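In defence of the scuffed grey box

Every December the Lunport shopping pages tell me to buy storage. It comes in rattan, in felt, in a shade called oat. It has lids and little brass frames for labels, and by February it is in the loft, inside other storage.

I would like to speak up for the big grey box with no lid.

My neighbour Ľudovít Gajdoš packed parcels at Pešek for years, and he has firm views on this. A box, he says, is for putting things in. He once watched me decant a bag of screws into 12 glass jars and asked, quite gently, if I was ill.

He has a point. The matching jar asks you to decide what a thing is before you may put it down. Is a spare fuse "electrical" or "miscellaneous"? Does the sticky tape live with the string or with the scissors? I have stood in my hall at 2 in the afternoon holding a single curtain hook, unable to move in either direction. The open box has no opinion about curtain hooks.

I also distrust anything too nice to be knocked about. A shop in Clonholm wanted 300 for a set of Ledora drawers, and the assistant asked me not to put anything heavy in them. I can keep light things on a shelf for nothing.

Wear is the part people object to, and it is the part I like best. A scraped floor in a box is a record of service, like the dip in an old stair. You stop fretting about the first scratch once there are plenty of others to keep it company, and after that you can drop a packet in from a reasonable height and get on with your day.

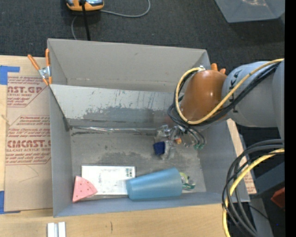

What goes in the box

Packets, mostly. A flat white one can lie wherever it lands, and crumpled clear plastic looks no worse in there than it would anywhere else. Small bright things sink to the bottom and have to be fished for, I admit. I lose two minutes a week to fishing. I lost a whole weekend to the jars – and I still can't find the fuse.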